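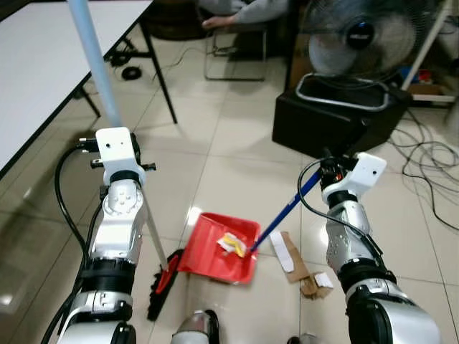 ## 3. Who Sweeps, and When

Figure 1. Long-handled broom and dustpan on a tiled floor, with a piece of litter in the pan.

The literature on shared housing has plenty to say about rent, noise, and the refrigerator. It has much less to say about floors. Our interviews in Clatholm suggest that this is a mistake, as the floor came up in every household we visited, usually within the first few minutes and usually in a lowered voice.

We spoke with 30 tenants in 11 shared houses, all let through the same agency, Nadoneo, whose standard lease requires that common areas be kept "in a tidy state." The lease does not define tidy. Tenants do, at length, and no house we studied contained fewer than 2 definitions.

### 3.1 The threshold problem

Most disputes did not concern whether the kitchen should be swept. Everyone agreed that it should. They concerned the point at which a floor becomes dirty enough to require a person, and which person. Following earlier work on household labor, we call this point the threshold. The tenant with the lowest threshold sees the crumbs first, sweeps them first, and by doing so removes the evidence that might have moved anyone else to act. Several high-threshold tenants told us, with real warmth, that their house stayed clean by itself.

Large items are handled differently from crumbs. A dropped wrapper or a bottle cap can be traced to an owner, and tenants will step over it for days as a matter of principle. One respondent in the Paiva Street house described walking around a tea bag from Sunday dinner "until it was basically furniture." Dust, which belongs to the whole house, was swept sooner and with less ill feeling.

### 3.2 Written rotas

Of the houses in the sample, 8 had a written rota at the time of our visit. We had expected these to be the cleaner houses. By our own inspection scores they were slightly worse (see Section 4), though the rotas themselves were often handsome, and one had been laminated.

Tenants used the rota mainly to establish whose fault the floor was. Once that was settled, the matter tended to rest there. In the house with the most detailed chart, color-coded by room, the column for October was blank. Asked about this, the tenants explained that October was under discussion.

Houses without a rota relied on what one tenant called "sighing." Our coding scheme had no category for this and we have recorded it under informal sanctions. It seems to work best in kitchens with an open plan, where it carries.

### 3.3 Limits of the sample

Nadoneo lets mostly to students and recent graduates, and older sharers may differ. We hope to test this in Danedton, where the houses are larger and the leases longer. Self-reports of sweeping should also be read with care. Added together, the shares of the work claimed by the tenants of each house came to more than the whole of it in every case but one, and that house had carpet.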